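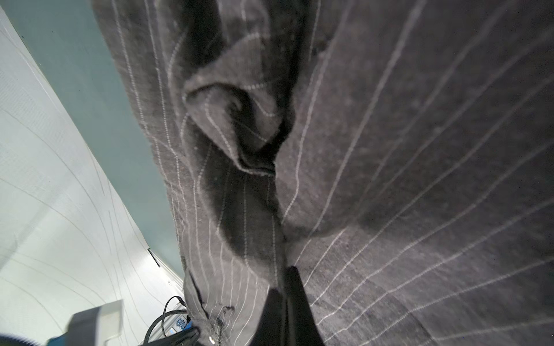

*Wrist camera view of a pinstriped garment held at the gripper.*

## Garment handling: first results from the wrist-view trials

16 Jan 2023

The garment group at Cistis has finished the first round of its regrasping study, and the numbers are good enough to move on to the next stage in February.

The question was a narrow one. When a robot picks up a piece of clothing from a heap, it rarely gets hold of a useful spot. To hang or fold the thing it has to find a second point, usually a hem, a collar or a shoulder seam, and take hold of that. Most earlier work at the lab used a fixed overhead camera to choose the second point. Overhead views work well on a flat shirt and badly on a crumpled one, where the cloth hides most of itself.

The new method, which the group calls Trenlow, chooses the second point from the wrist camera alone. It takes a short run of pictures as the arm moves in, marks likely edges and folds, and scores each one by how well the fingers could close on it. If no candidate scores high enough, the arm backs off, turns the wrist and looks again. It gets two more looks before the attempt is counted as a failure.

Folds are the hard part. From close up, a twist in the middle of a garment can look a lot like a real edge: it has a curved lip, a dark hollow behind it and cloth falling away on both sides. Grip that and you come away with a double layer that won't open out. The first version of the scorer made this mistake often. The current version follows the surface pattern up to the lip. Where stripes bend over the lip and carry on into the shadow, the score drops. Where they stop, it goes up.

That is why so much of the test set is striped or checked. Plain dark cloth gives the scorer very little to follow, and results on it are clearly worse.

The trials covered 215 attempts on 25 garments, mostly jackets, trousers and skirts. Each attempt started from a crumpled state. Wenetex supplied the garments and will get them back at the end of the study, apart from a lined skirt that lost its zipper.

Trenlow beat the overhead baseline on every patterned garment. On plain garments the two methods came out close to even, and on 8 of the attempts the arm stopped early on a force limit. Those are counted as failures in the results. Small hard parts such as buttons and snaps also caused some bad scores, as bright spots near an edge tend to pull the candidate point toward them. A fix for this is being tested.

Next month the group will run the same protocol on the Sakamoto bench, which has softer lighting and a different arm. The aim is to find out how much of the result depends on the current setup. Shadows inside a fold help the scorer, and flatter light may take some of that help away.

A write-up with the full tables is in draft and will go on the shared drive when the February runs are in. Groups with striped or checked clothing to lend can leave it at the garment bench, labeled with a group name and the fiber content.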